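Clear-out month brings boxes and bedspreads to Brulness

If you have walked past the old drill hall in Brulness lately and wondered why the lights were on at seven in the morning, the answer is cardboard. The town's spare-room clear-out is back for September, and the hall has been filling up with boxes of every shape, most of them carried in by people looking rather pleased with themselves and a little bit out of breath.

The idea is a very simple one, and it has not changed much since it began. You choose one room at home, you empty the drawers and the corners and the bag behind the door, and you sort what you find into what you will keep, what you will pass on and what really must go in the bin. The passing-on pile comes down to the hall, where it is looked over, put out on the long tables and taken home again by somebody who has been wanting exactly that thing. Last year 1135 items found a new home this way, everything from egg cups to a rather handsome coat stand, and the hope is to do better this time round.

Ivar Dalen has run the clear-out for the past 5 years, and he still speaks of it with the air of a man who has just discovered the joys of an empty shelf. He reckons people set off too grandly. They promise themselves the loft, or the garage, and by teatime they are sitting on an upturned crate reading old birthday cards, with nothing sorted at all.

"Start with the bedroom," he told us over a mug of tea at the hall. "The bed is the best sorting table you own. It's flat, it's the right height if you kneel, and you have to clear it by night-time or you've got nowhere to sleep. I've never known a better deadline!"

It is good advice, and it seems to have caught on. Plenty of the boxes that came through the door in the first days were bedroom boxes, with all the small matters that live on dressing tables and in bedside drawers: hair slides, half-used notebooks, single gloves, travel sewing kits, and more hotel shower caps than any one town could need. Some had been packed with great care and labelled on every side. Others had plainly been filled in the last minutes before leaving the house, and we have every sympathy with that.

Zhenhua Cao did hers over two evenings with her sister on the telephone for company. She had put it off for ages, she said, and had been dreading it, and then found she quite enjoyed herself once the first drawer was out of the way. The trouble was the things that are neither rubbish nor treasure - pens, little boxes, beads, bottles with an inch left in them - and her sister's rule was that anything she could not decide on in the time it takes to boil a kettle should stay put until the next evening. Most of it went in the end, though a biscuit tin of buttons has been reprieved and will be spending another winter on the windowsill.

Over on the other side of town, Sipho Engelbrecht has been going about it in his own fashion, one drawer before breakfast each morning. He likes to have the radio on and he likes to be finished by eight. His wife would prefer the whole job done at once, and we gather the matter has been discussed. Still, he has been down to the hall twice already with a bag on each arm, and he tells us the hallway cupboard is next, if only he can find where he put the key to it.

The hall can take up to 2 boxes from each household at one visit, and it helps enormously if they are not too heavy for one person to lift. Clothes should be clean and folded. Toiletries and make-up can only be taken if they have never been opened, and food of any kind is best kept at home, however unlikely you are to eat it. Large furniture is a different matter altogether, and anyone with a wardrobe or a bed frame to part with should have a word at the desk first so that a van can be arranged.

Boxes themselves are also very welcome. Jonitz, the removals firm on the corner of Mulcahy Street, has kindly been leaving a stack of flattened ones just inside the hall door, and you may help yourself on the way out. Do bring your own tape, as the roll on the desk has a habit of wandering off. 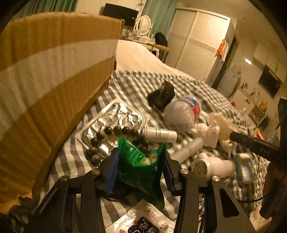 HOMES AND GARDENS

A big cardboard box, a striped sheet and a bed's worth of odds and ends will be a familiar sight to a good many readers this month. Dark beads on a foil tray, a roll-on bottle with a striped gold cap, a marker, a snack bag, something white and fluffy: small things do gather so, and they look like so many more once they are out in the open.

For anyone whose own bed looks much the same, Carter Leclerc is offering a helping hand at the hall each morning from ten until noon. He is happy to talk through what can be passed on and what can't, and he has a knack with broken clasps and stuck lids, so do take those along too. Yiran Jia will be at the next table mending bead strings and necklaces for anyone who would sooner keep theirs than part with them, and there is no charge, although a slice of cake has been known to change hands.

The tables are open for browsing every afternoon from two o'clock, and the kettle goes on a little before that. Trurkus, the café across the road, is keeping its back room free for people waiting for a lift home with their finds. Boxes can be left at the side door of the hall, where the ramp is, up until six in the evening, and the clear-out carries on to the end of September.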